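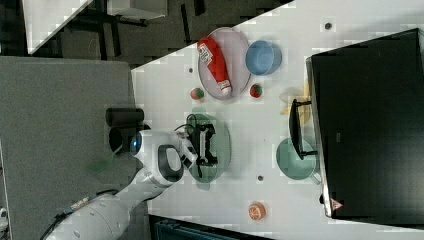 Toy food and dishes on a white tabletop.

Londolden Household Words, data card

Summary
Londolden Household Words is a word list with usage notes, collected from people talking about kitchens, meals and washing up. It holds 3256 entries in Australian English. Each entry has a headword, a part of speech, a short gloss and at least one sentence from a speaker. The list was compiled by Hilkka Huttunen and is looked after by Heikki Karppinen.

What is in the release
entries.csv: one row per headword
sentences.csv: speaker sentences, linked by entry number
variants.csv: spellings and regional alternatives
notes.txt: comments from the compilers, lightly edited

Where the words came from
Most entries come from recorded conversations in Londolden and Meireles. A smaller share was taken from handwritten recipe books, the oldest dated 1880. Words found only in the recipe books carry the tag "written" and should not be counted as current speech. 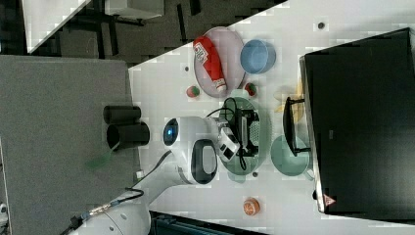

Colour terms gave us more trouble than any other group. Speakers disagree on where one colour stops and the next begins, and many will only commit to a shade when two things are side by side. A light green oval plate next to a pale pink one gets "green" and "pink" from most people, while either plate alone may get "minty", "greyish" or "sort of salmon". We kept all such answers in variants.csv and left the main gloss plain.

Spelling
Headwords follow Australian spelling (colour, flavour, grey). Speaker sentences were transcribed to the same standard. Recipe book sentences keep the original spelling, mistakes included.

Known problems
Around 1000 entries have only one sentence.
Meireles speakers are mostly over 60.
Brand names used as common nouns are tagged unevenly.
"Tea" meaning the evening meal is split over 2 entries that should be merged.

Changes
Version 2 adds the Meireles recordings and drops the old Flevus tag set. Entry numbers have not changed.

Corrections
Send these to Heikki with the entry number in the subject line. Fixes go in each January.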